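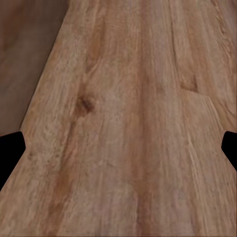 I visited the open day of Sesteo in April with one question: what must our small rental company pay for a robot that tidies entryways? We furnish apartments in Brurnmont, and our budget for next year is still open.

The morning was about simulation. Sesteo tests the shoe task in a computer model before it quotes a price, and the guests could follow it on the screens. The model hall has a long low bench with open compartments for shoes, and a robot with two grippers. 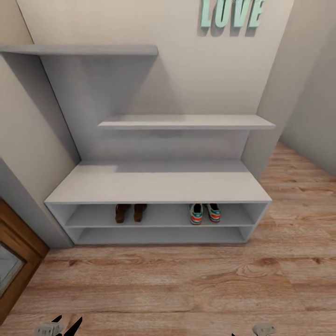

Celina Piątek thought that we should not buy in the first year at all. A license for the simulation would show us which of our hallways are suitable, she told the group, and the money for arms could wait.

I wrote this down, because our plan had it the other way. The license costs 2166 per year and includes 20 hours of support. For a larger plan there are 60 hours.

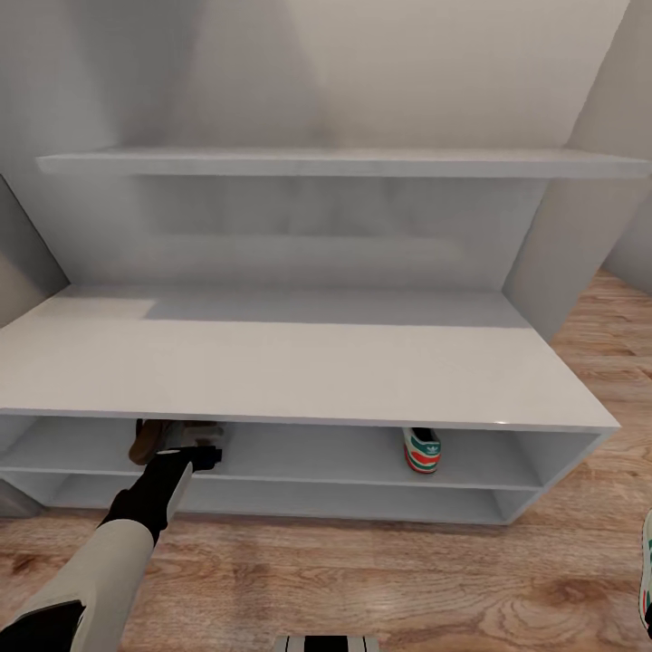
Delivery is the second point. Grelora, who supplies the arms, asks for 110 days after the order, and spare fingers are a separate line in the offer. I had forgotten spare fingers completely. Karras offers a lease with service, but I did not receive the monthly price before lunch. 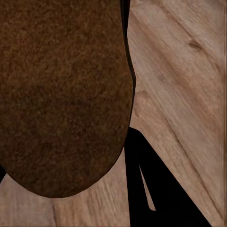 *Gripper finger beside a brown object, close view from the simulation.*

I will ask Karras for the lease price in writing, and our order waits until it comes.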